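The Second Half at Lellitley

The hall at Lellitley held 264 when the balcony was open, and the balcony had not been open since January.
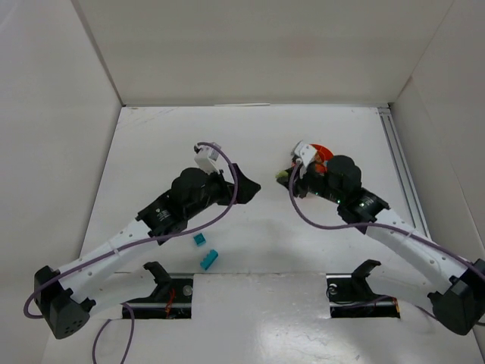 Lenni Kinnunen stood in the wings with her coat still on and listened to Stamatopoulos play the introduction for the third time. She had missed the first entry and he had covered it. She had missed the second and he had covered that too, with a little run in the left hand that made it sound planned. People laughed kindly. They thought it was part of the act.

She took the coat off, put it over a music stand and walked out.

The first song was the one from Irnotby, a musical that had closed after 54 performances and left behind one good tune. She had sung it every night of the run, seven floors above the street in a set made to look like a hotel roof. The cast recording had been cut to fit one disc and her second verse had gone. She sang the second verse now. A man in the third row mouthed the words, which surprised her, and then he mouthed the wrong ones, which settled her down.

She talked after that. Welach had written her some patter on four sheets of paper and she had learned it on the train. There was a story about a wig and a story about a producer's dog. She told the wig one and forgot the dog.

"What's next?" she asked Stamatopoulos.

"The waltz."

"Do they want the waltz?"

"They've paid for it," he said, and somebody at the back clapped.

So she did the waltz. It sat lower than it used to. Stamatopoulos had brought it down a tone in the spring and another half tone last week, and had only told her about the first. She noticed at the end, when the last note was simply there, with room above it. She held it longer than she needed to and looked at him. He was busy turning a page.

At the interval she sat on the stairs by the fire door and drank tea from the lid of a flask. Welach came through with the running order and a pencil. He was wearing the suit he wore to first nights.

"You left out the dog," he said.

"I know."

"The dog leads into the Weill medley. Without the dog you've got nothing to get you from the waltz to the Weill."

"I'll have the interval," she said. "The interval's between them now."

He looked at the paper. He crossed something out - she couldn't see what - and sat down on the stair below hers. They could hear the queue for the bar and a child asking whether it was finished.

"They rang from the label," Welach said. "They'll press it if tonight's good enough. The whole evening, talking and all."

"How many?"

"2000, to begin with."

"And you're telling me at the interval."

"I was going to tell you after. But you left out the dog, and I thought you might be leaving things out because you were tired."

She thought about this. Her feet hurt and the tea tasted of the flask. In the hall Stamatopoulos was already back at the piano, playing something that wasn't on the list. It took her a few bars to place it. It was the opening number from Irnotby, the one they had dropped in previews, and as far as she knew the only copy had been in her kitchen drawer, under the takeaway menus.

"Did you give him that?" she asked.

"You did. You lent him the drawer."

It was true. He had needed one for his desk when he moved, and she had carried it round to him without emptying it.

"I don't know the words any more," she said.

Welach turned over the running order. He had written them out on the back in pencil, both verses, with the breaths marked.

She read them through twice, gave him the lid of the flask to hold, and went back up.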